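# The Clear Box Will Not Save You

The catalog from Dokden came in March, and I counted it as bad news before I opened it. Storage season. Page after page of see-through boxes, each one promising a calmer life to whoever pays for a matching set.

I have been reading this stuff for 9 years and I still can't find the part where it works. The pitch goes like this: you own too much, you can't see what you own, so buy a container that lets you see it. Overo sells a starter bundle for $289. Kaewmanee, the pricier label, wants $600 for a pantry set and will throw in a label maker if you sign up for the newsletter. I asked both companies whether they had any evidence that customers own less a year later. Overo sent me a coupon. Kaewmanee sent me the catalog again.

The odd thing is how seldom anyone in the business talks about getting rid of things. A home organizer in Grunthorpe, who asked me to leave her name out, told me she charges $500 for a closet and spends most of the visit moving stuff from cardboard into plastic. Her clients are thrilled. They also call her back the next spring - same closet, more boxes.

She does have one rule I respect. Nothing gets bought until the shelf has been measured, and she won't let anyone shop for bins on the first visit.

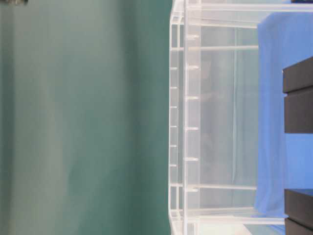
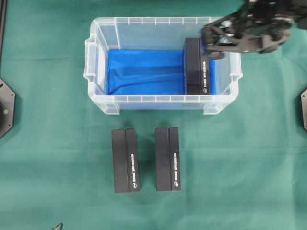 The claim I trust least is that being able to see a thing means you'll use it. My own kitchen says otherwise. I have looked straight through the side of a box at the same bag of lentils since before I moved, and I have never once felt moved to cook them.

Then there is the price of the plastic itself. A shoebox costs nothing and holds shoes. Put a lid that clicks on it, call it a system, and people will pay for six. I paid for four, and two of them are under the bed, holding the lids to the others.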